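Ticket 2000 – sorting cell, bin choice drifts after recalibration
Opened by: Eun-ji Chae
Assigned: Dong-geon Byun
Status: open

Eun-ji, 30 August 2024
Policy trained on the January demos keeps going to the wrong bin for anything with wires. Round boards fine. 22 trials, 2 wired parts placed right. Same checkpoint was OK before the camera was refitted.

Dong-geon
Wrist camera offset? Check the Gramus config, think it still loads the old file.

Eun-ji
Did that. Offset was stale, fixed, reran. Grasps better, bin choice still bad. So two faults, not one.

Dong-geon
Try masking the tray rim. It's shiny and the arm shows up in it – the Prarnari runs had the same trouble. Also put fresh white paper down, old sheet was creased and the segmenter was picking up the folds as wires.

Eun-ji
Paper done. Mask half done, the crop is to tight on the left and clips the board. Will redo.

Ye-ji Choo
Please keep part layout fixed between mask on / mask off or we cant compare the two. Log both arms, not just the right one.

Eun-ji
OK. Layout for the next batch attached, bins empty at start.

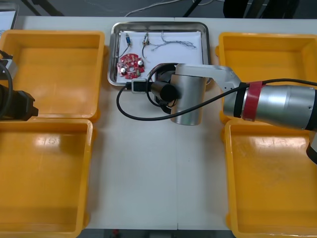 Start layout, parts on paper in the steel tray, four yellow bins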